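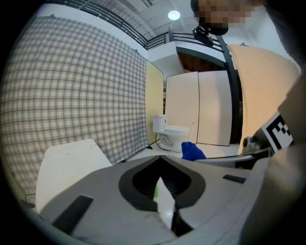 The practice bathroom at the Nisier open day, with the gray gripper in front.

How Do Robots Learn to Clean a Bathroom?

Each November, the Nisier workshop opens its doors to school groups. Visitors learn how a machine can be taught to do a chore that people do at home. This page explains what you will find on the ground floor.

The practice bathroom

The bathroom is not a real one. Tall white panels stand in for the walls, and a checked gray-and-white covering hangs at one side. The toilet has a lid and a tank, like the one at home. The team can move the pieces and build a different room when a new lesson begins.

Learning by example

A robot does not know what a toilet is. It has to be shown – many times over. At Nisier, a person holds a tool called a gripper and does the job by hand. A gripper is a simple kind of robot hand. A camera on the tool records each movement, and a computer studies the recordings later.

One job done from start to finish is called a demonstration. The Wirkura project has collected 3,464 demonstrations so far, and 569 of them are about bathrooms.
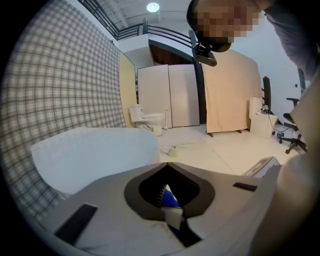 A person at work with the gripper. A brush stands in its holder beside one of the toilets.

What is worn on the head?

The person in the second picture wears a small black device strapped to the head. People have to look down at their work, and their heads tilt as they do so.

Why are there patterns near the tool?

Look again at the first picture and find the black-and-white square pattern. Patterns of this kind are called markers. A computer can recognize a marker easily and use it to work out where a part is.

Planning your visit

Tours begin at 10 in the morning. The hall holds 300 visitors. Please stay behind the line while a demonstration is in progress, and keep your questions for the guide at the end.

Words to remember

Gripper: a tool that holds things.
Demonstration: one example of a job.
Marker: a pattern a computer can find.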